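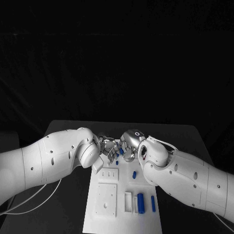

Our little theater group has been talking about curtains since June, and I think we have finally settled the matter. The old red ones in the Oseck hall were lovely in their day (I sewed the hem on one of them myself, a good many years ago, and I would know that crooked corner anywhere), but they soak up dust and they throw a pinkish light on everybody's face. What we want is plain black, the kind with soft folds that fade away into the dark so that anything pale in front of them stands out clean and bright. White does especially well against it, and that is good news for the ghosts in our fall show!

We looked at two fabrics. The Harska is the cheaper one and comes in wide rolls, but it creases if you so much as look at it. The Kivi is heavier, hangs beautifully, and costs us $400 for the whole back wall, with rings. Four of us went over to feel the samples, and we all kept coming back to the Kivi – even Gwendolyn Kasprzak, who had arrived quite determined to save the money.

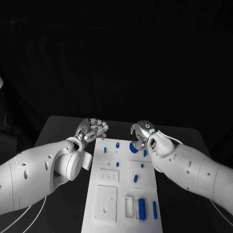
White against a black backdrop.

So far the bake sale and the raffle have brought in $125, and I can't thank you enough for all those lemon bars. If you would still like to chip in, there is an envelope at the ticket desk, or you can catch Gwendolyn before rehearsal. She is also looking for anyone with a sturdy sewing machine and a free afternoon, as the side panels will need taking up by a few inches.

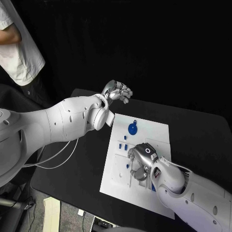 Auditions for The Drallover Ghost

We read in the small room at 4 p.m., and you needn't prepare a thing. Scripts will be on the piano. Please bring a pencil and a sweater, as the heat in there is still being looked at.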